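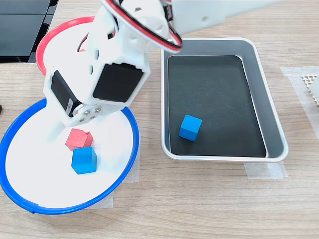
Notora Lab Handout 4: Looking after the sorting cell
Posted in August by the Notora teaching staff
Search this course Go
6 comments 2 shares

Read this before you touch the cell. The setup guide most of you found online says a small arm like ours "calibrates once and stays calibrated." I have yet to meet an arm that does.

1. Fixtures first. The tray and the plates have to go back where the program expects them. Tape holds until somebody leans on it. Press every strip down with your thumb, and if a corner lifts, replace the whole strip. Don't add a second layer.

2. Servo horns. Check the small screws with the power off. Snug is enough. A screw that keeps backing out usually means a worn hole in the printed part, and more torque will only make the hole worse. Reprint the bracket.

3. Cables. Move each joint by hand through its full travel and watch the loop at the upper joint. It needs slack at both ends of the swing. Most of the "bad motor" reports from the Conthorpe section were bad plugs.

4. Zeroing. Our base joint zeroes at 123 on the readout. If you get 132, read it again before you write it down. Last year two groups swapped the digits and then spent an afternoon tuning the grip.

5. Test run. Load red and blue cubes in the tray and run the sort. Red goes to the red rim, blue to the blue rim. Log misses as well as drops, and log them even when you think you know the cause. I don't accept "works fine" in the log, and I don't accept a 100 percent score from one run either. Let the arm work for 60 minutes, then run the test again with warm servos.

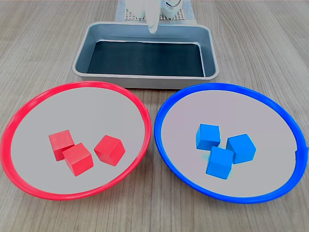
Doležal writes that a tidy result on the plates says very little about the zero, as a gripper with wide fingers will forgive a bad offset for weeks. I agree, and would add that it forgives loose tape too.

6. Before the Brirkau exercise, bring your log with both runs in it. Groups with one run will do the second one in class.

Older handouts Next: Handout 5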